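Zollemora Tabletop Markers
Data card, release 2

Summary
Zollemora Tabletop Markers is a collection of images of colored circular markers laid out on a table. It is maintained by the Altasine imaging group and is intended for work on color recognition, marker detection and the effect of blur on both.

Contents
The release holds 2000 images drawn from 451 layouts. Images are grouped by layout, and all images of one layout are kept in the same split. Each layout has a short text file listing the color of every marker and its order on the table, starting from the left.

Annotation
Colors were assigned by name from a fixed list. Red and orange are separate entries in that list, and markers that fall between the two are labeled "orange-red." Partly visible markers are labeled in the same way as complete ones. Blurred images have been retained and carry the flag "motion" in the index.

Known limitations
Green and orange markers are more common than other colors. Users who need an even spread should sample by color before training. The Tanabe subset uses an earlier version of the color list and should not be merged with the Gadis subset without conversion.

Sample 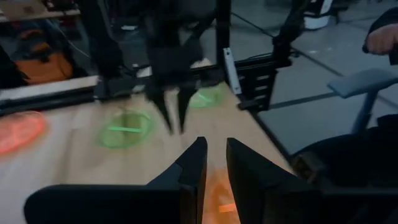

Figure 1. Green, orange and orange-red markers on a light wooden tabletop, with motion blur.

Access
Requests for the full release should state the intended use and the subset required. Index files were last revised on 3rd August.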